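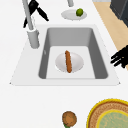
The simulated kitchen at Plondberg, sink and all.

I have grown fond of the dull part of robot learning, the part where a person sits down and does the same small chore over and over so that a machine may one day copy it. At Plondberg we gathered 138 examples in April, all of them at one pretend sink, and I would defend every clumsy one – even mine, which wander a good deal.

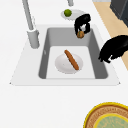
Keep the wobbles

My friends at Utcombe like to throw out any run with a pause or a second try in it. I do see why, because tidy examples look so nice on a chart! But a learner shown only smooth hands has little to go on when its own grip is a touch off, and I'd sooner have 60 honest runs than 256 polished ones.

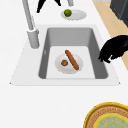 Does it matter that the kitchen is only simulated?
It matters a bit, since real food squashes and rolls in ways a computer only guesses at, so I would always add some real runs before trusting the result.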